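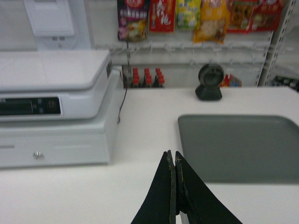
Checkout automation is the business of getting a machine to do what a store clerk does at the counter: pick a thing up, find the barcode, show it to the scanner, weigh it if it needs weighing, put it down somewhere sensible. I keep this page for the chore wiki, and of all the entries I look after it's the one people argue with me about most. Everybody has used a self-checkout, so everybody thinks the job was solved years ago. But in a self-checkout you are the arm! The hard part is the handling, and a little counter with a scanner, a gray tray and a rack of snack packages hanging on metal hooks has most of the trouble in it already.

Why snack bags are hard

A bag of chips is mostly air with a slippery skin. Squeeze it gently and it slides out, squeeze it harder and you've got crumbs. Then there's the hook. To get a bag off a peg you pull toward yourself and lift a bit at the end, and if you only pull, the hole tears. I did this for two summers in my aunt's shop and never once thought about it. A two-fingered gripper has to get one finger on each side of a bag without shoving the next bag along, and the bags swing when touched.

Bottles are easier. They're stiff, they stand up by themselves, and the cap gives you something to aim for. Packed close together they get harder again, as the fingers need room to go down between the necks.

Scanning and weighing

Scanning sounds like the easy bit. The code can be on the back, or along the seam, or folded into a wrinkle, so the machine has to turn the item over in the air or put it down and grab it again (regrasping, in the trade). People just wave the thing around until it beeps. Some test setups do more or less the same and it works better than you'd expect.

Weighing is slow but fairly kind to machines. The one catch I know of is letting go completely, as a finger still resting on the item throws the reading off.

Trials

The longest write-up I have is from Grostex, who ran an arm at a practice counter through 1,065 pick-and-scan tries. 163 of them needed a person to step in. Most of those were soft packages, either dropped or never read by the scanner. That's pretty good for a lab and pretty awful for a line of customers on a Saturday - at my grocery store it would mean somebody running over every few minutes.

Tomon took a different road and kept to 12 products, all of them boxes or bottles, and got far fewer drops. Judby tried suction cups in place of fingers. Great on flat cartons, poor on crinkly bags. Kröger's version is still being tested and I'll add numbers in November if they publish any.

So can they do it yet?

Partly. Known items, well spaced, nobody waiting: yes. A full basket of mixed shopping at normal speed: no, not in any trial I've read. The best runs I've seen took 4 times as long as a clerk, and that's with the bagging left out. Bagging has its own entry, which badly needs work if anyone has the time.

Last edited October 12, 2019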